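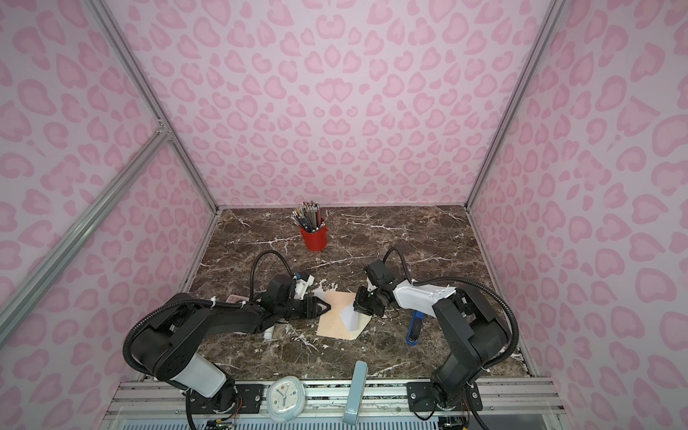

**inkwell_dropout** – May 21, 2025

Looking for opinions on pencils for a community drawing class. I buy the supplies and the budget is $150 for the term. Up to now we've bought the cheapest yellow school pencils by the box, and people complain that the leads break every time they sharpen. I'm thinking of going to the Plilent HB, which costs more per pencil. Is it worth it for beginners?

**two_b_or_b**

Yes. Cheap pencils often have off-center leads, and no sharpener fixes that. I switched to Plilent in December and I sharpen a lot less now. The eraser on the end is poor, so get separate block erasers.

**Grahamstown_Sketch**

I'd disagree. For beginners the paper matters more. If they're drawing on thin copy paper, a good pencil won't help them. Put most of the $150 into a 500-sheet pack of something with a bit of tooth and keep the pencils you have.

**inkwell_dropout**

Paper is covered, we get offcuts from a print shop. Mixed colors and weights but most of it takes graphite fine.

**kneadable**

What sharpener are you using? Broken leads are a sharpener problem at least half the time. We had a Fernska crank model with a worn cutter and it chewed through everything, good pencils included. New cutter was $4 and the breakage stopped.

**two_b_or_b**

> Broken leads are a sharpener problem at least half the time

Not in my experience. I use a hand sharpener with a fresh blade and the cheap ones still snapped. Dropping them on a hard floor does it too – the lead cracks inside and you don't find out until you sharpen.

**kneadable**

Sure, but a cutter costs $4 and replacing all the pencils costs a lot more. Try the cheap thing first.

**marginalia_88**

Storage is worth a look as well. A cup is fine as long as you don't jam it full. When ours was packed tight, people pulled out three to get one and the rest went on the floor. We use two cups now, one for HB and one for softer grades. Points up if you're picking by sharpness, erasers up if you have kids in the room.

**Grahamstown_Sketch**

Erasers up means you can't see which ones need sharpening. Points up for adults.

**marginalia_88**

I've been poked enough times to stick with erasers up.

**inkwell_dropout**

The sharpener is an Egilsson desk model, older than the class. I'll order a cutter and see. If they still break I'll get one box of Plilent and have half the class try them.

**kneadable**

Check the part number before you order. There are two Egilsson cutters, 150 and 152, and they look the same in the listing. The 152 has the longer shaft and won't seat in the older body.

**inkwell_dropout**

Mine takes the 150. Ordered.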